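Clearing a Wooden Tabletop Before You Clean It

A small table by the kitchen or the back door collects whatever people have in their hands. Before you wipe it, take everything off. Cleaning between the objects leaves rings and crumbs where they stood.

Start by spreading things out so each one has its own space. Piles hide the small stuff. Then sort by where things go: cups and bowls to the sink, bottles to the cabinet, phones to the charger. Check that caps are tight on any bottle lying on its side.
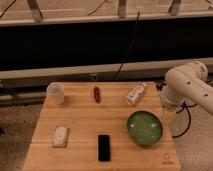

Cup, bowl, phone and small bottle spread out on a light wooden tabletop.

Once the top is bare, brush off the crumbs with a dry cloth. Put a drop of dish soap in a bowl of warm water, dip a second cloth and wring it out hard. Wipe along the seams, then go over the surface again with plain water and dry it right away. Bamboo and other light woods stain if water sits on them.

For sticky spots, lay the damp cloth over them for a minute and wipe again. Skip scouring pads.

Oil the top when it starts to look dull. I do mine in August, when the windows are open, and leave it overnight before putting anything back. Bar soap should go on a dish with drain holes.

Soledad Vallejo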